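Vundwood Scripture Study Circle
Minutes of the regular meeting, December

Called to order at 7:15 p.m. in the Hendora reading room. Quorum met. Minutes of the previous meeting were approved with one correction: "recension" to replace "revision" in item 3.

1. Reading text
The circle discussed which translation of the Psalms to use for the spring cycle. The Wutamum edition numbers the superscriptions as verse 1, which puts many of its verse references one ahead of the Nel edition. Members preparing notes from different editions have been citing different lines under the same number. Agreed that Nel numbering is standard for all handouts - Wutamum numbers may follow in brackets.

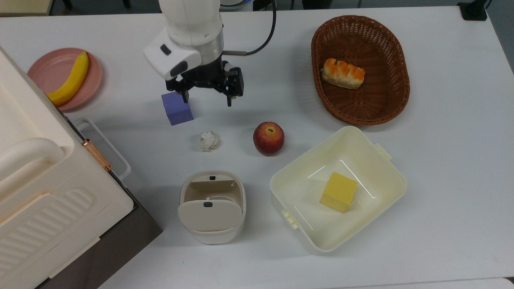

2. Order of reading
Two proposals were heard. The first was to read straight through from Psalm 1. The second was to group the psalms by heading, beginning with the Songs of Ascents. An objection was raised that grouping separates neighboring psalms that share vocabulary. Motion to read in canonical order carried, 8 in favor, 3 against.

3. Commentary extracts
Extracts are to be limited to 2 pages per session. Medieval and modern commentators are to be labeled as such. The request to include untranslated Hebrew was deferred pending a check of the fonts on the Vundwood printer.
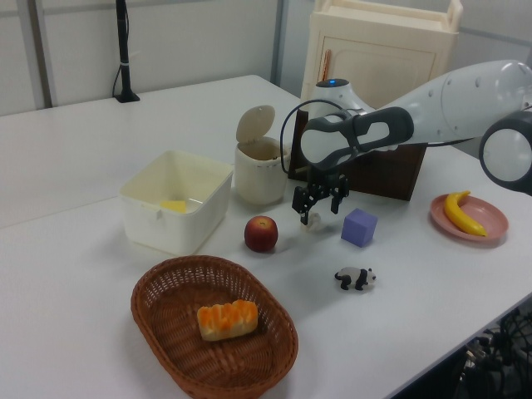
4. Concordance index
The card index now holds about 1,000 entries. Cross-references to the Prophets remain incomplete. Entries under "mercy" and "steadfast love" overlap and will be merged under the Hebrew term, with both English words kept as pointers.

5. Other business
The Hendora room closes at 9:30 p.m. from next month. Start time moves to 7:00 p.m.

Action items
- Circulate the Nel numbering table before the next session.
- Test Hebrew fonts and report back.
- Merge the duplicate index entries.

Adjourned at 8:50 p.m.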